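About Stullis

Who we are

Stullis is a small outfit in Pedville that helps people plan, price and buy robot arms and the things that go around them. We work with high schools, community colleges, little bakeries, a candle maker, two sheltered workshops and one very patient veterinary supply house. We don't build robots and we don't take a commission from anyone who does. Our customers pay us a flat planning fee, we sit down with them and their floor plan, and we stay on the phone until the purchase order goes out (and usually a good while after!).

We love this work. There is something wonderful about the week when a budget line that has been sitting in a spreadsheet since last spring finally turns into crates on a loading dock, and a roomful of people stand there with box cutters.

How it started

Mutua Mwakyusa taught shop and electronics for years before he got handed a grant and told to spend it on automation by the end of March. He bought a lovely arm. Then he found out the school had no table heavy enough to bolt it to, the controller wanted an outlet on the far wall, and the gripper was a separate item on page 9 of the catalog. The arm sat under a sheet until fall while he scraped together the rest.

Howard Pilkington ran purchasing for a packaging plant across the river and had made the same kind of mistake with a lot more zeroes on it. The two of them met at a surplus auction on a Saturday morning, bidding against each other for the same steel workbench. Howard won the bench. Mutua got Howard's phone number, and later on, the bench.

They started out in Howard's garage with a folding table and a stack of price lists. Today we're in the old Mushi dairy building on the east side of Pedville, with a planning office up front and a test room in the back where customers can try out a job before they put money toward it.

What we do

Most people come to us with a number. Sometimes it's a grant, sometimes it's what is left in the equipment fund, sometimes it's whatever the owner's brother-in-law said a robot should cost. We're happy with any of those! A number gives us a place to begin.

From there we write what we call the long list. It has the arm on it, of course, but it also has the table, the mounts, the fingers for the gripper, spare fingers for the gripper, cables in the right lengths, lighting, guarding, shipping, the electrician, training days, and a line for the stuff that gets broken in the first month. Our standard long list has 42 lines. Plenty of them get crossed out on the first visit, and that is a fun visit, watching the total drop.

Then we talk about the job itself. What are you picking up? What does it sit in? Does it bend? A stiff little box and a folded cloth are very different customers as far as a gripper is concerned, and the difference shows up in the budget. One arm or two is another big one. Two arms can double the price of the hardware, but for some work the second arm saves you from buying a pile of clamps and fixtures, and we like to lay both versions side by side so you can argue about them properly. 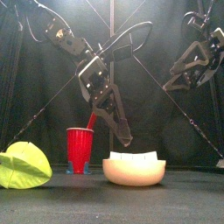
Lighting and cable runs get their own page in every plan we write, and people tease us about it. We don't mind. A good overhead light is cheap next to an arm, and so is a dark backdrop if you're using cameras. Cables need slack to move and a place to go when they do, so we draw them in from day one and buy them along with everything else. Mutua keeps a drawer of cables that were too short. The drawer is full.

The test room

Bring us your actual parts. We mean it! Bring the odd ones, the floppy ones, the ones with the bad seam. If you can't spare real stock, stand-ins from the kitchen cupboard get you a surprisingly long way, and cups and bowls have settled more purchasing questions around here than any brochure. A test day runs from 9 in the morning until we get hungry, and you go home with notes, our settings and a revised long list.

Some test days end with us telling a customer to wait a year. We had a jam company in Serusia that was all set to buy, and after an afternoon with their jars it was pretty clear that a better conveyor would fix what was bugging them. They bought the conveyor. They came back two budgets later for an arm, for a different job entirely, and it was one of the nicest projects we've had.

Schools and colleges

Schools have a special place here, for obvious reasons. School money arrives at strange times, has strange rules attached and has to be spent by a strange date. We know the forms. We'll split a purchase over two budget years if that's what it takes, and we'll tell you which pieces can safely wait and which ones will leave you with an arm under a sheet.

We've now written 156 plans for classrooms, from a single desktop arm up to a full teaching lab. A plan for a school includes a replacement schedule, so whoever takes over the room in five years knows what is due and what it ought to cost. Howard is very proud of the replacement schedule. Ask him about it if you have some time.

The planning shelf

All of our blank worksheets are free to take: the long list, the floor sketch, the power and air checklist, the yearly upkeep sheet and the one for comparing quotes that all use different words for the same bracket. There are 326 pages in the binder at the front desk and you're welcome to copy any of them. We update the upkeep sheet every winter, so please check that you have the newest one before you build a budget on it.

Visiting us

We're at 992 Dairy Road, Pedville, in the brick building with the green loading door. Parking is around the side. Come in through the front office and ring the bell, and give it a minute, as we may be in the back with the fans going. If you want to use the test room, call ahead so we can clear the table and have the right fingers on the grippers for you.

Bring your floor plan, even a rough one on a napkin. Ceiling height too, if you know it.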